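Handheld Demonstration Kits Come to the Service Catalog

Gestwood's new offer asks people to teach by doing, at their own tables

For most of its history, Gestwood has supplied finished automation to small food packers and hotel kitchens: conveyors, sorting stations and the arms that stand beside them. Its newest service begins much earlier in the process. Under the name Bimlow, the company now lends customers a set of handheld grippers, trains their staff to use them, and turns the resulting recordings into instruction material for robot arms that may be installed months later.

The service was introduced to member businesses in May and has since been offered in three forms. The shortest is a trial of four days. The standard term is 90 days, with weekly reviews of the recordings. A longer arrangement, intended for customers with several sites, is priced individually. In each case the customer receives the grippers, a charging case, a tablet for checking recordings, and the support of a field instructor.

The idea behind the offer is simple to state. A person holds one gripper in each hand and carries out an ordinary task, such as sorting fruit or clearing a table. Cameras on the tools record what the fingers meet and how the hands travel. The recordings are then used to train a robot arm fitted with similar fingers. The customer needs no robot on the premises while the recordings are being made, and the worker needs no knowledge of programming.

Trinh Đỗ, who directs the field program, describes this as the main attraction for smaller firms. "A family business can't close its kitchen for two weeks while engineers tune an arm," she said. "It can spare one person and one table for an hour in the afternoon. We planned the service around that hour."

Work in Ordinary Rooms

Early customers were invited to the company's own studio in Jundmont, where lighting and furniture could be kept the same from one recording to the next. The studio remains in use for training instructors. Most recording, however, has moved to dining rooms, break rooms and shop counters, and the program's written guidance now recommends this. An arm trained only on a plain white bench tends to do poorly when it meets a patterned cloth, a wrinkle or a reflection from a window.

Field instructors are therefore asked to leave a room largely as they find it. Tablecloths stay on. Staff and visitors may continue to pass through. Objects are chosen from what the customer handles, with a preference for sets that mix shapes and surfaces: smooth and rough, round and irregular, firm and soft. Fruit is a frequent choice, as it offers several of these qualities at once and can be bought close to the site.
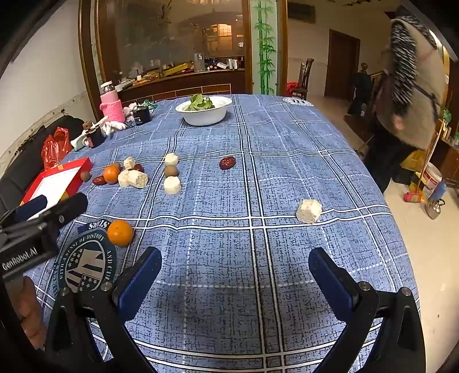

Grippers over a plaid tablecloth set with oranges, dates and other small foods. Recording takes place in everyday rooms.

Each session follows a short plan agreed upon in advance. A plan might call for gathering like items together, moving them one at a time into a container, or returning them to a loose arrangement. The operator repeats the task from different starting positions, and the instructor notes any attempt that should be set aside. Dropped items are kept in the record and labeled, so that the training team can decide later whether they are useful.

The company asks that no operator work for longer than 25 minutes without a break. The grippers are light, but holding both above a table places a strain on the wrists and shoulders that many first-time users underestimate. Several customers have assigned two people to each session and had them trade places at the break. This arrangement has the further benefit of supplying two styles of movement for the same task.

The Kit in Use

For this article, the magazine was given the use of a standard kit for seven days and attended sessions at Lâm, a catering business that prepares boxed meals and fruit trays. Lâm joined the program in its second intake and was, at the time of the visit, midway through a standard term.

Setup was straightforward. The grippers paired with the tablet without difficulty, and the opening check, in which the operator closes and opens the fingers several times and sweeps the tools slowly over the table, was finished before the tea had been poured. The printed guide is clear and well illustrated. It is also short, and new users will depend on the instructor for anything beyond the first session.

Handling takes practice. The finger pads grip a round item well when approached from both sides, and rather less well when the operator reaches from above at an angle. Small, smooth foods were the hardest to hold. Staff at Lâm had learned to brace such an item lightly against the cloth before closing the fingers, a habit that the instructor encouraged and entered in the session notes.

The tablet software is the weaker part of the kit. Recordings can be played back and labeled, but labels can't be changed in groups, and a mistake made early in a long session must be corrected one entry at a time. The battery indicator gives only three levels. Gestwood states that an update to the labeling screen is in preparation – it did not offer a date – and that existing customers will receive it without charge.

By the close of our visit, Lâm had completed 721 accepted recordings. The kitchen manager regarded this as good progress, though she noted that the weekly review had rejected more attempts than the staff expected in the opening period. Most had been refused because the operator's sleeve crossed in front of a camera. The kitchen now asks operators to roll their sleeves or wear fitted cuffs.

Questions of Consent and Ownership

Recording in working rooms brings people into view who have no part in the task. The service agreement requires customers to post a notice at the entrance while recording is under way and to tell regular visitors in advance. Faces are blurred before any material leaves the customer's account, and a person may ask for a recording to be removed entirely. Sound is not recorded.

Ownership of the recordings is divided. The customer keeps full rights to its own material and may request a complete copy at the end of the term. Gestwood retains the right to use the material in training general models, unless the customer selects the restricted plan at a higher monthly fee. Businesses with recipes or methods they wish to protect should read this section of the agreement with care. In our view the restricted plan ought to be explained at the first meeting, and at present it appears only in the written terms.

Employees who operate the grippers are paid at their normal rate by their employer. The program recommends that participation be voluntary and that staff be told plainly what the recordings are for. "People ask whether they are training their replacement, and they deserve a direct answer from the owner," Ms. Đỗ said. "We will come and sit in that meeting if we are asked."

Availability

Places in the next intake are limited by the number of trained instructors. Applications are accepted through Gestwood's regional offices until Nov 29, 2021, and applicants should be ready to name one task, one room and two members of staff who are willing to take part. A site visit is included in the application and carries no obligation. Customers completing a standard term may apply its fee toward the later purchase of an arm, provided that the order is placed within one year.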